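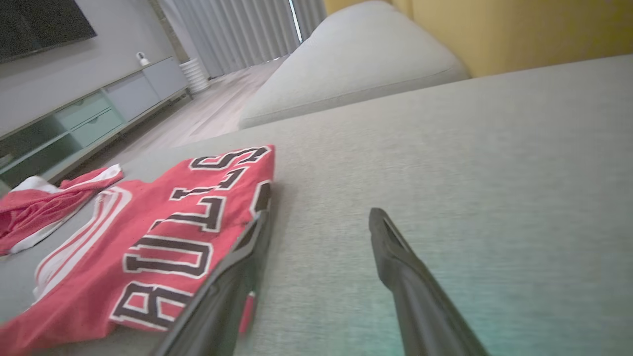 Baptistery and changing room check, Serkine Chapel, Friday, September 4, 2026. Checked by Nele Kramer, comments by Clifford Thibodeau where marked CT. The pool was empty and uncovered for the first half and filled for the second. In the changing room, clothes are to go on the pegs or in the baskets. The red jersey with BULLS across the back was folded flat on the sofa cushion, and the sofa has to be kept clear for candidates who need to sit down before the service.

## Pool, empty

- [x] Tiles sound, no sharp edges
- [x] Drain cover screwed down
- [ ] Steps: non-slip strip firm on every tread. *Bottom strip lifting at the left. Order from Coppens.*
- [x] Handrail takes full weight
- [x] Floorboards stacked against the vestry wall, strapped

CT: The strap is the old one from August. Fine for now, but I would like a wider one.

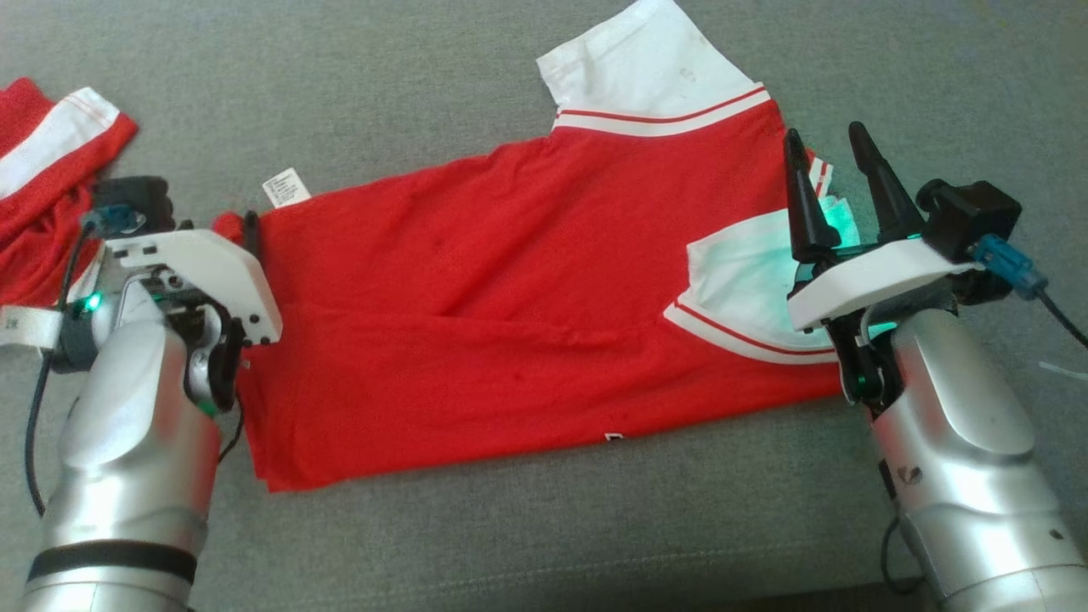
## Pool, filled

- [x] Filled to 90 cm mark
- [x] Heater switched off at the wall and unplugged before anyone enters
- [ ] Heater lead inspected. *Sticker out of date. Do not use until Asora have tested it.*
- [x] No microphone, lamp or extension lead within reach of the water
- [x] Minister's radio mic handed to the sound desk before the minister goes down

CT: Sinero quoted 400 for a new heater and 500 fitted. Worth asking the elders before winter.

## Changing room

- [x] Door locks and can be opened from outside with a coin
- [x] Towels and spare robes out
- [x] Robe hems weighted, stitching intact
- [ ] Floor mats down between pool and door. *One mat short.*
- [ ] Seating clear 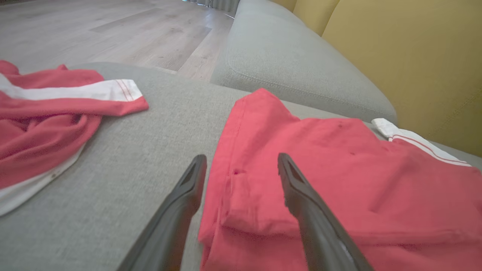 *Changing room: red clothing on the sofa seat.*

CT: Candidates should bring a full change of clothes, dark if possible. Put it in the letter again.

## People

- [x] Two helpers at the steps, both shown how to lift
- [x] Medical questions asked in private
- [ ] Parents told where to stand. *Nele to do on Sunday morning.*
- [x] Someone named to stay by the pool until it is drained or covered

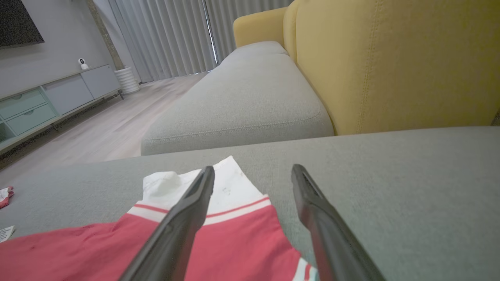 *Changing room: red garment with white collar, spread flat.*

## Still open

Step strip, heater lead, mat, seating, parents. Clifford to ring Asora. Pool stays covered until the strip is fixed.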